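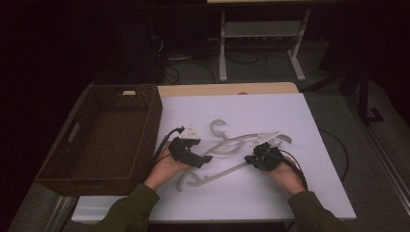 Irja Rautiainen
Contributing writer, home automation

How to test whether a machine can do your hangers yet

Start with two. A full closet's worth is cruel, and you'll want to be home by 8.

1. Drop both hangers on a sheet so they cross. Put a basket within reach.
2. Pick one and pull. If the other comes along, put them down and try again from the hook end.
3. Lift it clear before heading for the basket.

Then write those steps for a machine. My first draft ran to 32 lines and still assumed it knew which hook went with which hanger.

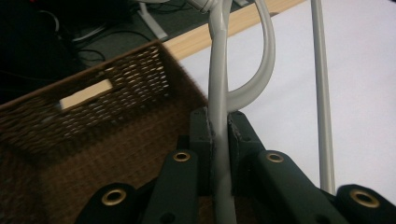
Give it 70 tries and log the double lifts separately — they look like successes if you only check the basket. Fadime Akyol, who read my draft, wants shirts next. I'd settle for a machine that lets go when asked. Until then, keep your arms.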